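Ticket: Demo station, open day at Trostby
Opened by: Sadao Katayama
Assigned to: Latrice Alcantara
Date: 13 January 2020
Status: Closed

Problem as reported

During the rehearsal for the open day, the simulated robot answered the operator's controls very late. The visitor moves the hand controller, and the arm on the screen follows only after 2 seconds. In the Drasen software on my own computer the same room runs well, so I do not think the room file is damaged.

What I checked first

I restarted the demo computer and loaded the room again. The delay was the same. I changed the network cable between the demo computer and the operator desk, with no change. I also asked Latrice if the new doors could be too heavy for the graphics card, as they were added after our last visit day in June.

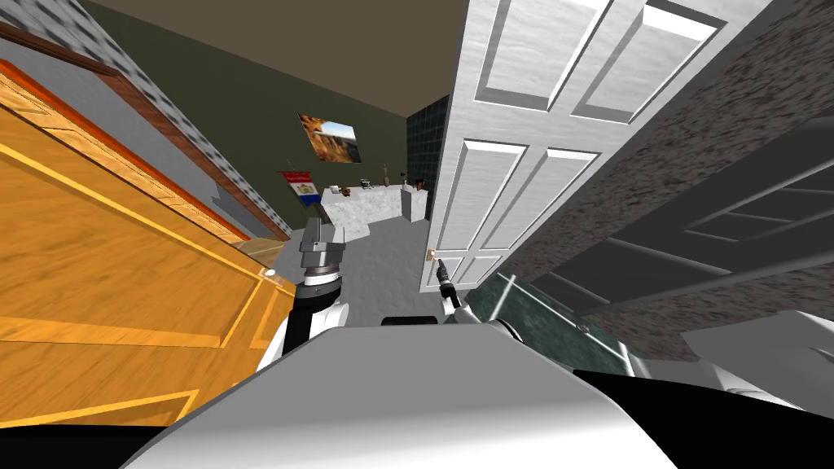

Room view with both arms forward, between the orange door and the white door.

Answer from Latrice

The doors are not the cause. I took them out, and the delay stayed. Please look at the log of the Droken controller box and tell me how many messages are waiting in the queue. It should be below 40.

Sadao

The queue shows 2,000 messages and it is still growing. When I unplug the hand controller it goes down slowly to zero.

Latrice

Then the controller sends faster than the simulator can read. Somebody has set the sending rate for the real arm, and the simulator needs the lower one. Set it to 20 per second in the Sakamoto settings page, save, and restart the box. A restart of the computer only will not help you.

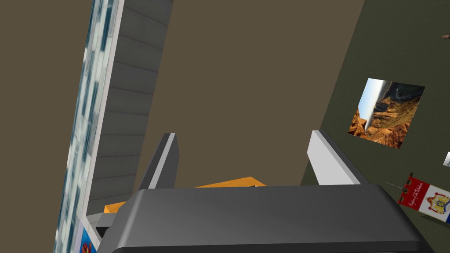 Sadao

I have done it as you wrote. The queue now stays under 40 and the arm follows the hand without a delay that I can notice. I let it run during the whole lunch break and it was stable.

One small question remains. If a visitor presses the reset button during a movement, must I restart the box again?

Latrice

No, only load the room again. Please write the rate on the paper at the operator desk, so the evening group does not change it back.

Sadao

The paper is on the desk now. You can close the ticket.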